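Dirno is looking for participants for a study on small household tasks

We are a small studio in Udcombe and we prepare a study for our client Jarex, a maker of packaging for drinks. For this we need 30 adults who can visit us one time. You do not need any special knowledge, and both right-handed and left-handed people are welcome. 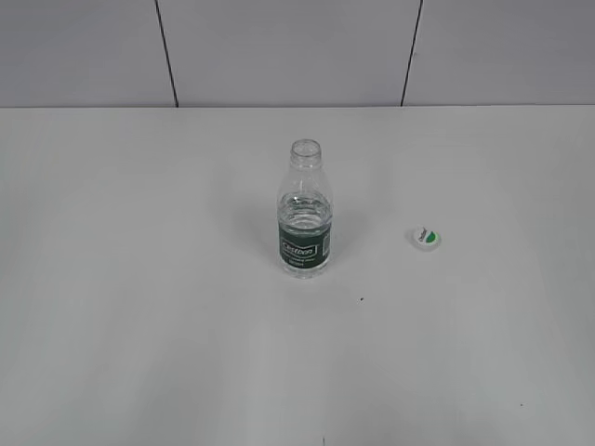
Your visit takes less than one hour. You sit or stand at a table, as you prefer, and we ask you to open, close, pour and put away things that most people have at home. One of the tasks is with a small bottle of clear plastic, without its cap, standing upright on a plain light table. You lift it and set it down again at your own speed. After the tasks there is a short talk about what was comfortable for your hands and what was not.

Please tell us before the visit if you have pain in the wrist or fingers. You can still take part, but we will choose other tasks for you. Travel costs inside Udcombe are paid.

To apply, write to the Dirno office with your age and the hours when you are free. Please put the number 113 in the subject line. Applications are open until 22nd May.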